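**Fulitz remote teaching: start position for demonstrations**

### n.lý
Operators are requested to begin every remote demonstration from the folded pose. Of the 50 recordings submitted in July, 17 began elsewhere and were returned.

### kmnguni
I must disagree. A policy trained on a single start pose recovers poorly. Our Kodport group varies it on purpose.

### v_matlala
Kgomotso's point is fair for hand guiding. With the remote controller, varied starts gave us joint jumps in the first 3 seconds.

### n.lý
The rule stands for simulated sessions — hand-guided work is exempt until the next review. The folded pose in the simulator, with the tabletop clear, is attached for reference.

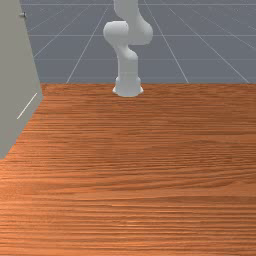 ### kmnguni
Noted. I will file a request for a second approved pose.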